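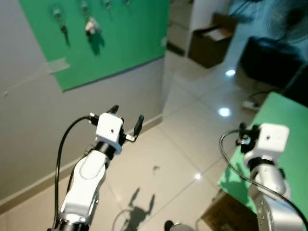 房间白色瓷砖地面

白色地砖重新填缝后表面有一层白雾,酸洗还是继续擦?

灰缝与白雾
发表于 地面与墙面 > 瓷砖 > 填缝

情况如下。房间铺的是白色瓷砖,原来的填缝剂局部粉化,靠门一侧的缝已经能用指甲抠出粉。上个月把旧缝清掉,用 Jirnness 的水泥基填缝剂(浅灰,2000 克一袋,兑水型)重新填了一遍,面积将近 13 平方米。填完等到表面收水,用湿海绵擦了两遍,第二天地面干透后发现砖面有一层薄薄的白雾,侧着光看很明显,正上方看不太出来。

已经试过的办法:

清水加拖把,拖的时候白雾消失,干了以后又回来,位置基本不变。
Vatwood 的中性地面清洁剂,按瓶身比例稀释,拖完再过一遍清水,略有改善,门口那一片几乎没变化。
干的超细纤维布用力擦,能擦掉一部分,布上有白色粉末,但擦完有些地方发花,一道深一道浅。

另外缝的颜色也不均匀。同一袋料,分两次调的,后调的那一半干后明显偏浅,有几条缝的边缘还有白色的絮状东西,擦掉后过几天又长出来。缝本身是硬的,指甲划不动。

想问三件事。一是这层白雾到底是填缝剂残留还是别的东西,怎么判断。二是能不能用酸性清洁剂,家里现成的有除水垢用的柠檬酸和一瓶 Vatwood 的水泥残留清洗剂,后者标签上只写了“酸性,使用前请试验”。三是缝的色差有没有办法补救,是否必须铲掉重来。

补充:砖的包装早就没有了,无法确认是抛光砖还是釉面砖。房间在一楼,下面没有地下室,填缝那几天一直下雨,屋里湿度计最高到过 80%。

湿铺干擦
回复

先分清白雾的成分,再谈用什么洗。砖面发白通常有四种来源,处理方法不同,混在一起处理容易越弄越花。

第一种是水泥基填缝剂的薄层残留。特征是干擦能掉粉,沾水后消失,干后重现,分布与海绵走的方向有关,往往呈弧形或条状。你描述的布上有白粉,符合这一种。

第二种是清洁剂残留。中性清洁剂浓度偏高、清水没过干净,也会留一层膜。特征是手摸略涩或略黏,干擦基本不掉粉,踩上去容易留鞋印。你用过清洁剂以后发花,有可能是两层叠在一起。

第三种是盐类析出,也就是泛碱。它从缝里出来,先在缝的边缘聚集,呈絮状或结晶状,擦掉后还会出来。你说的缝边白絮就是这个。

第四种是砖面已经被腐蚀或磨伤。特征是沾水后变化不大,光泽永久性降低。你目前没有用过酸,也没提到用过钢丝球,可以暂时排除。

判断步骤:

找一块靠墙、平时不显眼的砖,用纯净水浸湿白布,拧到不滴水,擦同一个位置,换面再擦,待其自然干燥后侧光观察。如果比周围清楚,说明残留可以靠水和机械摩擦去掉,不需要酸。如果没有变化,再取少量柠檬酸溶液点在同一位置。起细小气泡说明有碳酸盐,即水泥浆已经碳化。不起泡也不能说明没有水泥成分,薄层反应很弱,肉眼未必看得到,以冲净干燥后的外观为准。

注意这块砖测试完必须充分过水,并与旁边的砖对比光泽。釉面砖中有一部分釉料不耐酸,天然石材更不能用酸。你无法确认砖的类型,所以测试砖要放到第二天再下结论,刚冲完水时看不出釉面有没有变钝。

如果确认是水泥残留而且砖面耐酸,再进行大面积清洗。顺序如下。

地面先干扫,再吸尘,缝里的浮粉也要吸掉。

用清水把整个作业区浸湿,重点是缝。缝吸饱水以后,酸液主要停留在砖面,渗进缝里的量会少很多。这一步省掉的话,填缝剂表层会被酸吃掉一层,缝面变粗糙,以后更容易藏脏。

按标签稀释清洗剂,标签没有比例就问厂家要说明书,不要自己估。每次只做能在几分钟内擦完的面积。用白色尼龙垫打圈轻擦,不要用绿色百洁布,绿色的里面有磨料,白色抛光面上划痕很明显。

酸液不能在地面上干掉。擦完立即用吸水机或干毛巾收走脏水,过清水,再收,再过清水。只用拖把来回推等于把溶下来的浆重新摊开,干后还是一层雾。

戴手套和护目镜,开窗。酸性清洗剂绝对不能与含氯漂白剂同用,前后使用也不行,中间必须彻底冲净。房间里如果有不锈钢门槛条或铝合金门框,先贴胶带遮挡。

关于时间。水泥基填缝剂没有养护到位之前不要上酸,具体天数看产品说明,低温高湿时要往后延。你是上个月填的,缝又硬,一般来说够了,但一楼潮湿,建议在缝上滴一滴水看吸收速度和变色范围,如果缝的颜色本来就一片深一片浅,说明内部含水不均,先等它干。

关于色差。两次调料的水量不一致是最常见的原因,水多的一次干后偏浅,强度也略低。擦缝时海绵太湿有同样的效果,表层颜料被冲走,留下的水泥浆颜色发白。还有一个因素是静置时间,袋装料加水搅匀后一般要静置熟化再搅第二次,跳过这一步颜料分散不充分。后两条你没有写,可以自己对照一下。

浅色的缝不一定要铲。先在浅的那半边选一条短缝,按上面的方法浸湿后用稀酸轻擦,冲净,完全干燥后比较。如果颜色变深并接近另一半,说明浅色来自表面的浮浆和碱,整片照做即可。如果没有变化,是料本身的问题,可以考虑填缝着色剂。着色剂要求缝面干净、干燥、没有蜡和油,涂上以后相当于封了一层,潮气往上走的地面有起皮的可能。

缝边的絮状物先干刷,用吸尘器吸走,不要用水冲。水把盐重新溶回缝里,干了又出来。一楼直接接土的地面,防潮层如果不完整,泛碱会持续一段时间,析出量逐渐减少属正常。如果一直不减少,要查水从哪里来,单纯清洗没有意义。可以剪一块透明塑料膜,四边用胶带密封在地面上,压住几条缝,过一两天揭开看膜的下面有没有水珠,有的话说明潮气来自下方。

Fenden二期业主
回复

不用搞这么复杂。我家也是白砖,填完也有雾,白醋兑水拖了一遍就好了,一直没出问题。醋就是家里吃的那种,兑多少没量过。拖完味道大,开窗散一下。

缝的颜色不管它,住一阵子都会变深,最后都一个颜色。

Vatwood 那瓶我没用过,太贵。

湿铺干擦
回复 Fenden二期业主

白醋在残留很薄时确实有效,原理与柠檬酸相同。两点需要注意。不量比例无法重复,一块砖有效,换一块可能过量。用拖把拖醋水,最后一定要过清水,否则残留的醋酸会继续与缝里的水泥反应,形成的醋酸钙也是白色的,干后在缝边结一圈,容易误认为泛碱。

缝变深是积灰所致,门口和床边的积灰速度不同,不会变成同一个颜色。

线坠
回复

补充一些工具和操作上的内容,主要针对以后再填缝时怎样避免出现这层雾。清洗部分前面写得比较全,不重复。

水量。用量杯或厨房秤,不要凭手感加水。一袋料分两次调时,先把整袋干粉在桶里拌匀再分,袋装粉料在运输中会分层,颜料和细砂沉降程度不同,先倒出来的与袋底的本来就有差别。分完各自称重,按说明书上的水灰比分别加水,记下数值。Jirnness 那个系列袋子背面有比例表,字很小,在条码旁边。

水质。井水和硬度高的自来水会增加白色沉积,浅色砖上不明显,深色缝上很明显。条件不允许用纯净水也没关系,最后一遍擦洗的水换成纯净水即可,用量不大。

初擦时机。手指轻按缝面,不粘手也按不出明显凹陷时开始。过早会把缝里的料带出来,过晚砖面的浆已经硬化。常温下大致在抹完后 20 分钟前后,湿度高的时候要延长。你当时湿度到过 80%,按平时的时间去擦,缝还是软的,海绵一过表层就被洗掉了,这与你看到的偏浅是吻合的。

海绵。用密度高、边角圆的填缝专用海绵,Pap 的双面填缝海绵可以用,普通洗碗海绵孔太大,含水控制不住。浸水后拧到不滴水,与缝成斜角拖过,一面只走一次,翻面再走一次,然后洗海绵。沿着缝的方向擦会把缝挖出凹槽。两只桶分开,一只洗,一只过,过水那只变浑就换。很多人砖面发白的直接原因是用一桶浑水擦到底。

终擦。初擦后砖面干出薄雾时,用干的脱脂纱布或干净棉布打圈擦掉。此时雾层还没有硬化,基本不需要任何药剂。拖到第二天强度就上来了,到第二个星期以后只能靠酸或者机械打磨。

施工面积。一个人操作时,抹一小片擦一小片。全部抹完再回头擦,最早抹的那一片已经错过时机。

关于楼主现在的情况,我的处理顺序会是先做塑料膜试验,再决定洗不洗。如果下面有潮气,先把除湿机开起来,把室内湿度降下去并稳定住,再看缝的色差还剩多少。一部分色差是含水率差异造成的,干透后会自行缩小。这个时候做着色,等于按湿的颜色去配干的颜色,将来还会出现偏差。

如果最后决定把浅色那一半铲掉重填,用手动清缝刀或者摆动式多功能机配金刚砂锯片,不要用角磨机,砖边容易崩瓷,白砖崩瓷后露出的坯体颜色往往不一样,很难修补。清缝深度至少到砖厚的三分之二,深度不足时新料太薄,附着不牢。清完吸尘,缝壁稍微润湿,不能有积水。重填时整片用同一桶料。

环氧类填缝料不发生泛碱,但对基层含水率有要求,擦洗窗口也更短,残留硬化后比水泥雾难处理得多。潮气没有解决之前不建议换成环氧。

灰缝与白雾
回复

按一楼的办法做了测试。靠墙那块砖,纯净水擦过干燥后比周围清楚一些,没有完全干净。柠檬酸点上去看不到气泡,冲净后放到第二天,侧光下没有雾,与邻砖没有擦过的干净部位对比,光泽没有差别。

塑料膜贴了两处,门口那张揭开后背面有一层细水珠,靠窗那张是干的。缝边的白絮也集中在门口,位置对得上。

填缝时确实没有静置,搅匀就直接用了。初擦的时间没有记录,印象里偏早。后一半的水是分几次加的,总量不清楚。

目前打算先除湿,门口外侧的台阶与墙根之间有一道裂缝,下雨时会积水,准备先补这道缝,再看膜下还有没有水珠。靠窗一侧按浸湿、擦洗、收水的顺序先洗。再请教一点,门口那几块砖在除湿期间能不能铺地垫?

线坠
回复

不要铺,尤其是背面带橡胶的。垫子压住以后潮气只能往垫子边缘走,白絮会沿着垫子的轮廓排成一圈,而且橡胶中的抗氧化剂可能把浅色缝染黄,染黄后用酸洗不掉。必须放的话用背面透气的棉织垫,每天掀开晾。

台阶裂缝补之前先清到干燥的基面,用弹性密封胶,不要用剩下的填缝剂去抹,那个位置有温度变形,刚性材料很快又会开。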